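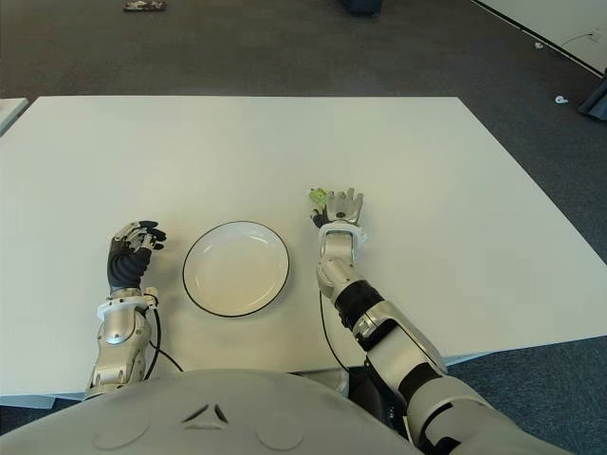 Head camera view, right hand holding the green piece, plate in the middle of the table.

Five-finger hands vs parallel jaws for light tabletop work
Posted in Grippers and End Effectors, April, 9:14 am, by stindell_bench

We're three weeks into comparing the multi-finger hands on the humanoid against the parallel jaws we ran on the old Dreltdale arm. The task is dull on purpose: a small, light, irregular green object goes on a round plate, one hand at a time. Same table, same controller rate (50 Hz commands), same head camera for both sets of hardware.

First impressions:

- Pinch between thumb and fingers is fine once the object is held. Getting it off the tabletop is where the time goes. Fingertips touch the table before they close and the wrist force reading jumps.
- The jaws were better at the pick and worse at the release. Light pieces stuck to the pads.
- The head camera loses the contact point behind the knuckles on most approaches. Jaws blocked less of the view.

Log is at 2,122 attempts, both grippers combined. I'll post the split once I've thrown out the runs with a bad calibration.

---

tolerance_stack
9:40 am

What's your approach angle? Coming straight down with five fingers will always hit the table. We tilt the palm and let the thumb slide in flat. It costs a bit of reach but the force spike mostly goes away.

---

stindell_bench
9:52 am

Close to vertical at the moment. Tilting puts the forearm between the camera and the plate, so I'd be trading one problem for another.

---

Bullalano_QA
10:31 am

I don't think this is a fair comparison. The jaws were on a different arm with different stiffness and a different cable load. You're comparing two systems and calling it a gripper test. Put the jaws on the humanoid's wrist and run it again.

---

stindell_bench
10:48 am

Fair point on stiffness. The wrist flange is a different pattern, so I need an adapter plate, and that adds length. I can match the payload and tool offset in the controller. I can't match the compliance.

---

Bullalano_QA
10:55 am

Then say so in the title. People will read "jaws are better at the pick" and buy jaws.

---

grey_flange
11:20 am

Unrelated to the argument: those black cables from the wrists run across the tabletop. Do you see any drag in the wrist torque? We had a loop that size add a bias that changed with arm position, and it took us ages to find. Clipping it back along the forearm fixed it.

---

stindell_bench
11:37 am

Haven't checked. I'll run the arm through the same path with the cable taped up and compare.

---

tolerance_stack
12:05 pm

Also look at your latency before you blame the hand. We tried the Pîrvu controller with its default filter and the close command got to the fingers 400 ms late. It looked like poor grip. The filter is on a separate page of the settings and the manual barely mentions it.

---

Bullalano_QA
12:18 pm

I've used the same controller and never saw a delay like that. Which firmware?

---

tolerance_stack
12:26 pm

Whatever it shipped with. Version 9 has the filter off by default, so if you updated first you'd have missed it.

---

stindell_bench
3:42 pm

Cable test done on the right arm. There is a bias with the cable loose, and it gets larger near full reach. Smaller than the contact spike, so it doesn't explain the failed picks, but it does muddy my threshold. Both cables get clipped before the next block. Title stays for now, but I'll add a line on the arm stiffness to the first post.

---

Comments (3)

lurker_in_the_lab: Would a thin rubber mat under the object help the fingertips get under it? Worked for us with washers.

grey_flange: It helps, but then you're testing the mat.

halfduplex: Please post the raw force logs with the split, including the bad calibration runs.

We use cookies to keep you signed in and to remember your forum settings. Accept / Manage preferences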